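Curkico Home Projector: Set-Up Guide
Section 2: Finding the spot, getting a picture, and making it square

If you skipped Section 1, go back for a minute and check that the foam plug is out of the fan vent. I skipped it with my first Curkico and wondered why the thing was howling at me. Everything below assumes the plug is out, the lens cap is off its clip and the power brick is the one from the box.

I wrote this section with the projector sitting on my own coffee table, so the order is the order I'd do it in. You can shuffle the steps if your room makes you.

2.1 Pick the spot

1. Decide which wall you'd like to watch before you decide where the projector goes. People do it the other way around and end up moving the couch.

2. Set the projector on something solid, facing the wall straight on. A shelf is fine, a stack of books will do for tonight. Leave a hand's width behind the rear vent and the same on the fan side.

3. Run the power cord along the wall if you can. If it has to cross the floor, tape it down. I have two kids and a clumsy dog and I speak from the heart here.

4. Sit where you plan to sit. If the projector is in your line of sight, lower it now. It's much more annoying to move once the picture is lined up.

Note: The Kiltau shelf bracket fits the threaded hole under the projector, but only with the short screw. The long screw that comes in the same bag is for ceiling mounts and it will bottom out inside the case. If you feel it stop before the head is flush, back it out. Don't lean on it.

Caution: Never look into the lens to check whether it's on. Look at the wall.

2.2 First power-up

1. Plug in the brick, then press and hold the top button until the ring light turns blue. Let go.

2. Wait. The first start is slow, and the logo sits there for up to 30 seconds looking like it has given up. Later starts are a lot quicker.

3. Pick your language with the arrow ring on the remote. If the remote does nothing, pull the battery tab (mine was tucked so far under the door that I tore it in half and had to fish the rest out with tweezers).

4. When it asks about Wi-Fi, choose Later. Really! It will want to update itself the moment it gets online, and I'd much rather you had a straight picture first.

5. Choose Home for the mode. Store mode makes everything very bright and blue and runs the fan at full tilt.

Note: If you see a picture but it's upside down or backwards, go to Settings, then Placement, and choose Table Front. Somebody at the factory may have tested it on the ceiling setting and left it there.

2.3 Focus

1. Open the test pattern. It's under Settings, then Picture, then Pattern. You'll get a grid with small letters in the corners.

2. Turn the focus wheel slowly until the letters in the middle are sharp. Then look at the corners. If the middle is sharp and the corners are mush, the projector isn't facing the wall squarely, and no amount of wheel turning is going to cure it. Nudge the projector and try again.

3. Leave it running for 12 minutes and focus again. The lens shifts a little as it warms up, and a picture you set cold will look soft by the time the opening credits are over. I make tea at this point.

2.4 Squaring up

1. Look at the test grid. If it's wider at the top than at the bottom, the projector is tilted up too far. Screw in the front foot until it looks better.

2. Get as close as you can with the foot alone, and only then turn on Keystone. Keystone bends the picture to make it look square, and it throws away some sharpness every time you ask for more. A little is harmless. At the far end of the slider, subtitles start to look chewed.

3. If the left and right sides don't match, move the whole projector sideways until it sits in front of the middle of the wall. There's a sideways Keystone too, but I've never liked what it does to faces.

4. Save it. Press and hold OK until you see the word Saved. I've lost a good alignment to a power cut more than once through forgetting that.

2.5 Plugging things in

1. Use the port marked 1 for whatever you watch most. It's the only one that wakes the projector by itself.

2. Older players with the red, white and yellow plugs need the Ngô adapter. It takes its power from the USB port, so plug in both ends or you'll get sound and no picture.

3. For sound, set Audio Out to Fixed if you're using a stereo with its own volume knob, or Variable if you want the Curkico remote to do it.

Caution: Don't pull the power to turn the projector off. Press the top button and let the fan finish. The light source is rated for 4000 hours and I'd like you to get all of them.

2.6 A word about the wall

You don't need a screen to get started. I watched on bare wall for a whole winter and loved it. But do look at that wall in daylight, from the side, before you settle on it. White alone won't do the job. Smooth white gives you a clean picture, and rough white puts a little shadow behind every bump, most of all in skies and snow and hockey games.

1. Turn off the room lights and shine a flashlight along the wall from one edge.

2. Mark anything rough with a bit of painter's tape.

3. Shift the picture until it lands on the smooth part, even if that means a smaller picture. If there isn't enough smooth wall, the Dillesmont pull-down screen hangs from two hooks and is what I use now.

4. Go back to 2.3 and focus again, because you've changed the distance.
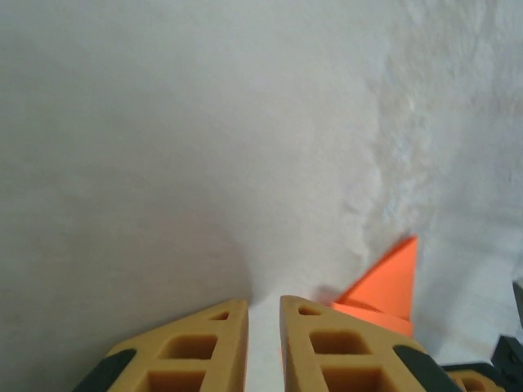
Comment from a reader: I'd add one thing to 2.6, which is to try the flashlight from both edges. My wall passed from the window side and I only found the bumpy stretch when I came at it from the door. I ended up sliding the picture over and giving up a bit of size, and I don't miss it. Also, does the warm-up wait in 2.3 apply every night, or only when you set the focus the first time?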